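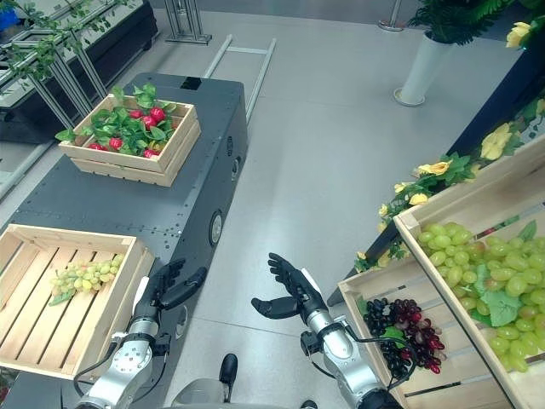 # About Kukley

Kukley is a small evening school for people who want to bake proper bread at home. We started with one oven and a borrowed table, and we still get ridiculously excited when a first loaf comes out with a good crust!

Most people who join us have never made dough before, or tried it once and ended up with a brick. Both are fine. Our beginners' course, Doucette, runs over 4 evenings and starts with flour, water, salt and yeast, then moves on to rye, flatbreads and a plaited loaf that looks far harder than it is (you'll want to show it to everyone you know).

After that there's Mirau, our sourdough course. You get a spoonful of our own starter to take home, and we answer questions about it for as long as you keep it going – even the panicky ones sent at midnight.

## How we teach

Groups are small and everyone makes their own dough from start to finish. We mix by hand in the first session, and the recipes are written for ordinary home ovens. Please bring an apron and a tin with a lid.

On Saturday mornings the kitchen is open to anyone who has taken a course. People bring jam, swap recipes and argue happily about oven temperatures. It's our favourite part of the week.

## Our recipe book

We've collected 100 recipes from teachers and students, including a walnut loaf that took us ages to get right. Copies are kept in the kitchen, and you're welcome to write in the margins.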